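The Last Table in Mirnport

By Natalia Palacios
18 Sep 2026

Friday night, quarter to seven, and the line at Huerta is already past the laundromat. No reservations. No phone, even. You stand there and you wait, and if it rains you get wet.

Berenice Cervantes opened the place with 40 chairs, most of them from a church sale, and a loan of $2,000 from her aunt. She paid it back in November of the first year. Still has the chairs. A few wobble.

"I wanted a room where you could stay," she tells me, not looking up from the onions. "Everywhere else in town wanted you out by eight."
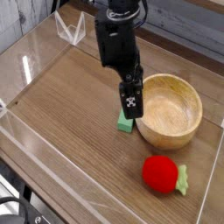 And people do stay. Soup comes first, whatever soup it is, then bread, then a long gap where nothing happens and you talk to whoever is next to you. I got Man-sik Wang, retired ferry pilot, six nights a week at the same corner. He had opinions on the bread. Too much crust lately. He ate four pieces.

Dinner is one price and one menu, written on the back of a feed calendar. The night I went it was bean soup, pork shoulder, pickled carrots and a rice pudding that I am still thinking about. Cinnamon, orange peel, something else she wouldnt say.

The kids eat free before six. Brayan Marulanda brings three of his and they know the dishwasher by name.
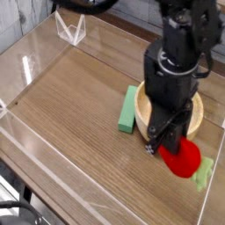
What the rent did

Mirnport used to have a dozen rooms like this. Lunch counters, the fish place on Sesov Street, the dumpling window by the docks. Then the waterfront got sold and the leases went with it. Cervantes pays $680 a week now, nearly double what she signed for, and the new landlord wants to talk again in the spring.

She could raise the price. She could drop the pork, cut the free suppers, turn the tables twice. She has done the math on all of it, on envelopes mostly, and keeps putting the envelopes in a drawer. 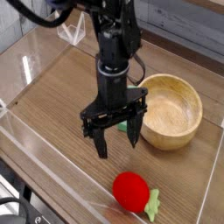
Her neighbor Maricruz Jaramillo closed the bakery next door last winter and now bakes in the Huerta kitchen from four in the morning till ten. Splits the gas bill. It helps, a little. The ovens are warm when Cervantes comes in and theres usually a roll left out for her under a towel.

By nine thirty the line was gone and the room was still full. Wang was asking about more pudding. There wasnt any.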